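Two people wanted for a two-arm robot build, Ellow workshop

Posted 2021-07-04 by Ezekiel Escobedo

Planden is a shared workshop on the ground floor of the old Pillitz dye works in Ellow. We have 36 members, a wood shop, a small metal shop, a room for electronics and a kitchen with one good kettle. Since last October a few of us have been building a tabletop setup with two robot arms that can tidy a desk: pick things up, pass them across, put pens in a pot and blocks in a tray. We are looking for two more people to join until the end of the year.

One place is paid and one is not. Please read both before you write.

Place one: fitter and wirer (paid)

We have a fee of 2,000 pounds for this, in two halves, the first after a month and the second when the job is done. It comes to 80 hours of work, which you can spread over evenings as you like. The job is to make the bench side of the build safe and tidy. At the moment the arms are clamped to the table and the cables run wherever they reach. We want proper base plates, cable runs that don't snag when an elbow swings round, a stop button at each end of the table and a power box that can be opened and understood by somebody who didn't wire it. You would draw up the base plates yourself and cut them in our metal shop, or send them out if you think that's better. We have 725 pounds set aside for parts, separate from your fee.

You should have wired up machines of some sort before. Stage lighting, lathes, model railways on a large scale or lift repair would all do. You don't need to have worked with robots. You will need to be able to read a wiring diagram and to leave one behind you.

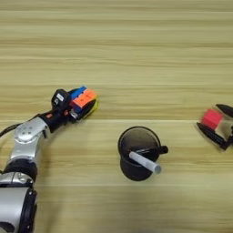
Place two: someone to write and test the handling routines (unpaid)

This is a volunteer place, and in return you get full membership of Planden for as long as you are on the build, with a locker and your own key. You would work with me two evenings a week. Most of it is slow. We set out blocks, cups and marker pens, run a routine, write down what went wrong, change one thing and run it again. The two arms share one table, so a good part of the work is deciding which arm goes first and how far the other has to keep back. Passing a block from one gripper to the other is the part I would most like help with.

You should be comfortable with Python, or with another language and willing to switch. Patience matters more to me than speed. If you have done any work with cameras, say so, as our calibration is done by hand and takes far too long.

What we have already

The control program is my own, built on top of a planner that Karamanlidis wrote when he was a member here. He has moved away but answers questions by email. The notes are patchy — I would expect either of you to grumble about them, and to add to them. We have spare gripper fingers and a 3D printer that can make more.

Practical points

The workshop is up one shallow step and we have a ramp for it. The electronics room is cold in winter, so bring a jumper. There is bike parking in the yard but no car parking after six. You must be 18 or over, and everyone does the one-hour safety induction before touching the arms, whatever their experience. While the arms are powered there are always two people in the room. That rule has no exceptions, so you can't come in and run things alone late at night, key or no key.

How to apply

Write to me through the contact form on the Planden page with the word "arms" in the subject line. Tell me which place you are after, what you have built or mended in the last couple of years, and which evenings you could come. Photos of past work are welcome. A CV is fine but I don't need one.

I will reply to everyone and ask a few people to come and spend an evening at the bench, so that you can see the build before either of us decides. Travel within the county will be paid back for that visit. If you want to look round first without applying, ask and I'll find a time.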